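Teaching by demonstration at Kotilau: questions and answers

Do I need to know how to code?
No. You guide the arm by hand or drive it with the remote handset, and the software records the motion. Divya Raju runs a two-hour introduction for new operators.

Hand guiding or remote control?
Hand guiding is quicker to learn and suits wide movements. For picking up small parts we use the remote — your own hands stay out of the wrist camera's view, and the robot learns from that view.

How many demonstrations does a task take?
It depends on the part. Our first pick-and-place task in February took 135 recordings, of which we kept 87. The Bangera sorting task needed 668.

How should I approach a small, flat part?
Open the fingers wide before you come down, and line up so the part sits between them. Stop for a moment, then lower straight to the table and close slowly. 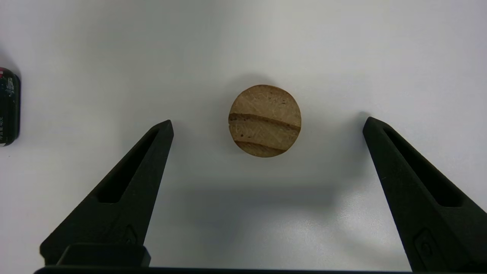
If you come in at an angle, back off and line up again. Small corrections are fine to leave in the recording. Long pauses should be trimmed.

Should I move the part between recordings?
Yes. Shift it and turn it a little each time. If it always starts in one spot, the robot learns the spot.

What if I drop it?
Mark the recording as failed and start the next one. Don't delete it — Aravind Mathew reviews the failed ones separately.

Can I use recordings from the old Gondow arm?
Not at present. The wrist camera sits at a different height.

Who do I ask about booking time?
Ngọc Lò keeps the schedule.

Page updated 27 May 2025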